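Corey Donnelly
thread, on teaching the arm by hand. long one, typing between runs so excuse the spelling

1/
ok so people keep asking what I do all day on the Flimavmont project. short version: I pick up blocks with a robot I'm steering from a chair. then I do it again. then we train on it and find out I was doing it weird

2/
two ways to show it a task. one, grab the arm and push it through the motion yourself (kinesthetic teaching if you want the paper word). two, teleop, you hold a controller and the arm follows. we do mostly teleop now. reasons below

3/
hand guiding first. good stuff: you feel everything. you feel when the fingers touch, you feel when the wrist is about to run out of travel. a new person can get a decent demo on day one

4/
bad stuff: your own arm is in every camera view. policy learns there's a big sleeve in the world. then at test time no sleeve. sad robot

also my shoulder. did 24 in a row once in November and couldn't lift a kettle

5/
teleop fixes the sleeve. but now you feel nothing. you're going off the camera feed and a bit off the motor current readout, and your depth sense is garbage for the first week. everyone's is. you close on air a lot

6/
our setup is plain. two metal bins back to back, clamped down so they don't walk when you bump a wall. blocks start in the front bin. goal is to get them over to the back one. green ones and red ones, red are the long ones

7/
sounds easy. the long reds are the pain. grab off center and the thing swings, clips the rim, now you have a demo where the block hits the wall and the robot thinks that's part of the job

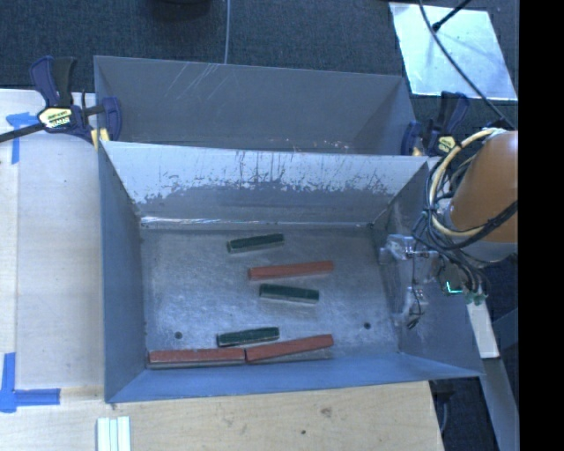 8/ GRASP ORDER
biggest argument on the team. do you show it one fixed order (greens first, say) or just go for whatever's easiest

I used to do fixed order. cleaner data, loss curve looks lovely. then somebody dumps the blocks in a new way and the first green is pinned under a red and it just sits there poking at it

9/
so now: easiest first. which means I have to be consistent about what "easiest" means. mine is

most clear space on both long sides
then nearest the middle of the bin
then color, doesn't matter, flip a coin

wrote it on a sticky note. sticky note fell off. wrote it again

10/
end to end blocks are the sneaky case. two reds with a tiny gap between the ends look like one mega block from above. go for the middle and you've got a finger on each and lift neither. grab well in from the far end instead, lift straight up, no dragging

11/ PAUSES
this one cost me a whole batch. when I'm unsure I stop. totally natural, hover over the block, think, go

policy copied the hover. it'd get over the block and just... meditate. because in the data, the most common thing to do when hovering is keep hovering

12/
fix part one: decide before you start moving. look at the bin, pick the block, THEN press record
fix part two: trim the dead time. we cut any stretch where the arm doesn't move and the fingers don't either. Yurchenko (our logging tool, don't ask about the name) does it in one pass

13/
careful tho. don't trim the little settle right before the fingers close. that one is real. I cut it once and the gripper started snapping shut on the way down

14/ MISTAKES
keep some. seriously. I threw out every messy demo for ages bc I wanted a nice clean set. result was a robot that was great until it missed by a hair, and then had no clue, never seen a miss before

15/
what I do now is miss on purpose sometimes. come in off to one side, stop, back up, line up again, grab. the backing up is the lesson. if you can, mark where the bad bit starts so training skips the miss itself and only learns the recovery

16/
don't keep the dumb ones. dropped the controller, sneezed, answered the door. those go in the bin (the other kind)

17/ NUMBERS bc someone will ask
target for this task is 100 demos. we're at 87. a run takes me about two minutes if the reds behave

the Prorkance folks next door train a similar task on way less but their blocks are all one size and they use a fixed order, see post 8, I will die on this hill

18/
question from earlier, "why not script it". you can! for neat rows in a known place a script wins, no contest. ours get dumped in at any old angle and some end up close together, and I'd rather show it than write 7 special cases for "block near wall". did that job already. didn't like it

19/ WALLS
speaking of. block right against the wall = your finger needs to fit between block and metal. sloped walls make it worse, you think you've got room at the top and then you don't at the bottom

nudge it out first with a closed gripper, small push, then grasp. show the nudge as its own move, slow and obvious. if you blend nudge and grasp together it learns a kind of shove-grab and flings things

20/
shiny metal is no fun either btw. reflections move when the arm moves. change the room lights halfway through collecting and you basically have two datasets. we leave the lights alone now, blinds shut, I live in a cave

21/ CABLES
watch the loop on the arm when you rotate the wrist. in teleop you can't feel it tug. pick one direction to unwind in and always use it. the policy will pick up your habit here so make it a good one

22/
and check your own view. if you're steering off a nicer angle than the robot gets, you're using info it'll never have. your demos look brilliant and make no sense from its side. I sit with my back to the bins now, only look at the camera feeds. horrible first two days. much better data

23/
swap operators too. mine all curve in from the right, no idea why, handedness i guess. when a second person did a batch the policy got less fussy about where it started from. but agree on the order rule first or you'll just average two people into mush

24/
if you're starting out, do ten, train, look at it fail, then do more. don't sit down and grind the full set before seeing anything. I learned this on the Pravgate job, full set collected, gripper offset wrong in every single one. all of it. gone

25/
someone in the replies wants the controller mapping. will post Tuesday, it's on the other machine and half of it is comments to myself

26/
ok resetting the bin, 13 to go. mute me if you don't want block updates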